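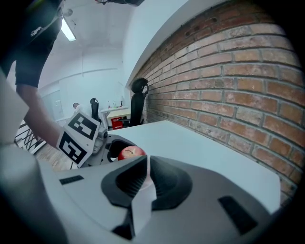

Chapter 3
Learning to Look at the Canter

I taught for years before I understood that most jumping problems aren't jumping problems. A rider comes to me at Breststead and says her horse stops at the third fence, or rushes the double, or knocks the back rail of everything wider than a doormat. I nod, I put the fence up, and I watch the ten strides before it. By the time the horse leaves the floor I've usually seen all I need (and so has the horse, poor thing).

So this chapter has no fences in it. You'll get poles on the ground, and you'll get plenty of those, but if you've skipped ahead hoping for grids then you want Chapter 5, and I'd ask you to come back here first.

My own education in the canter came from a big bay gelding called Kostico, who belonged to Siham Radwan. Siham was already riding round decent tracks when I was still falling off at novice, and she lent him to me for a winter while her wrist mended. He had a huge, rolling canter that felt marvellous. I thought we were flying! Then she stood in the middle of the school one January morning and asked me to ride between two poles, five strides, nothing more. I got four. I tried again and got four and a bit, with a scramble. She asked for six and I nearly went out through the gate.

What she said was, "You've got one canter and he chose it."

I've repeated that to every pupil since. A horse going round a course needs to be able to lengthen, shorten and come back to the middle without an argument, and the rider needs to know which of those she's sitting on at any moment.
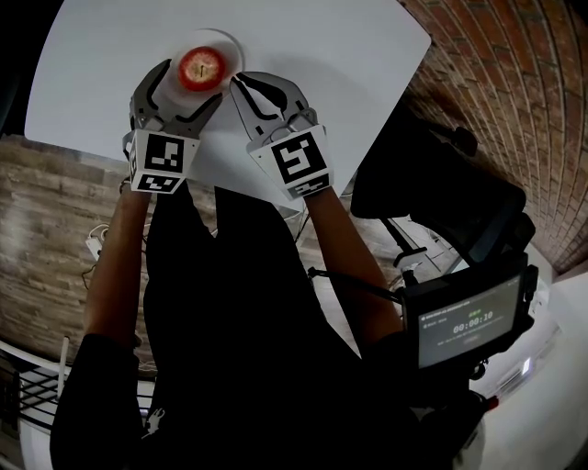

Kostico taught me to count out loud, which I hated, and which I'll now make you do as well. Count each stride as the leading foreleg comes down. If you find you're holding your breath between numbers, sing instead. I've had grown men do the whole of a twenty-metre circle to nursery rhymes and ride far better for it.

Before you start the exercises, a few words on how I've set them out. Each one begins in walk, even if you and your horse have been competing for years. Put the poles out on foot and pace the distance yourself, as you'll learn more from walking it than from any table of measurements I could print. Ride everything on both reins, starting with the easier one. If an exercise goes well 3 times, leave it alone and go and do something else.

You'll also want a pair of eyes on the ground if you can get them. A friend with a flask of tea will do nicely, so long as she can count.

We'll begin with two poles on a straight line, set for five ordinary strides, and with the question Siham asked me: how many did you get, and did you mean to?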